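Storage > Boxes > Birkholm open box > Filling

4. Lay everything out on the plaid cover first. The leaflet says two minutes – allow longer.

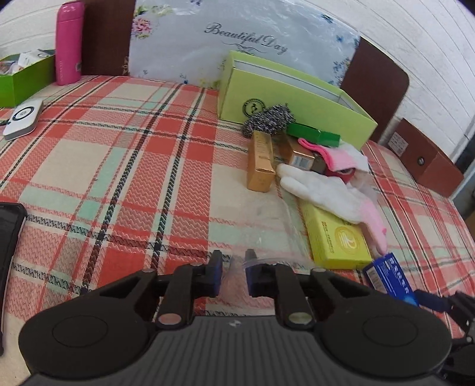
5. Take out anything that isn't a packet. Scrubbers and gloves go elsewhere, whatever the leaflet claims about "one box for all".

6. Stand the packets upright, tallest at the back.

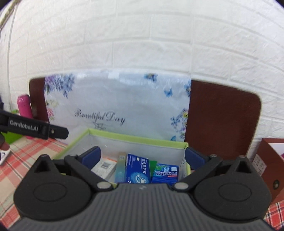

Fig. 8: Packets upright in the box

Caution: the fabric lining is no protection against spills.

Related
Birkholm lids – are they worth it?
Sorting a medicine drawer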